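2018-03-14

Home late and my feet are like two puddings, but I want to get this down before I forget it. Sewing practice again all afternoon in the back room at Vornitz, and Nesrin stayed on with me long after she could have gone for her bus, bless her. I've tied 18 knots since February that she would call decent, and over 200 that she wouldn't (she is very kind about it, she just says "hmm" and passes the scissors).

It's the thread that gets me – black, springy stuff that curls up however it fancies, and always round the thing I least want it round. Kaan says to keep the tail short and stop fussing. I do fuss! Mum's old button tin taught me that. Lentil soup for supper, two bowls, and Kadir rang about the weekend.

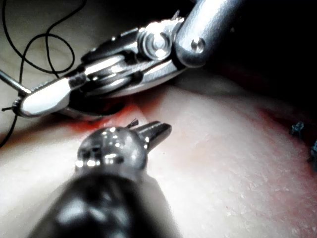
Black thread, in loops as usual.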